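**Anumbridge robotics club takes on the desktop computer**

October 20, 2021. The students of the Anumbridge robotics club have been spending their afternoons on a job most of us would rather hand to somebody else: getting an old desktop PC apart and back together, with a robot arm doing the handling.

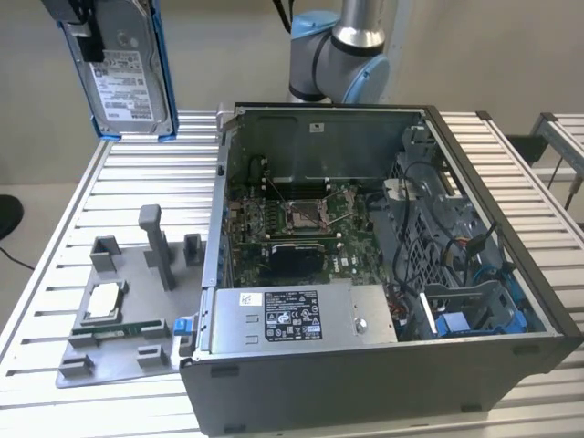
Club leader Mahlet Assefa says the hard drive, in its blue caddy, is everybody's favorite part (and the one they argue over most!), while the memory and processor call for a good deal more patience.

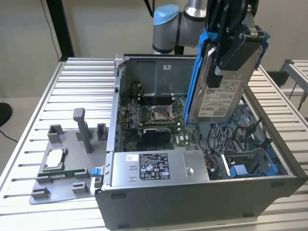
The club has 15 members this year and a $449 budget for spare parts, and Gerrit Michiels, who teaches the class next door, would dearly love to see them at the Trera contest in February.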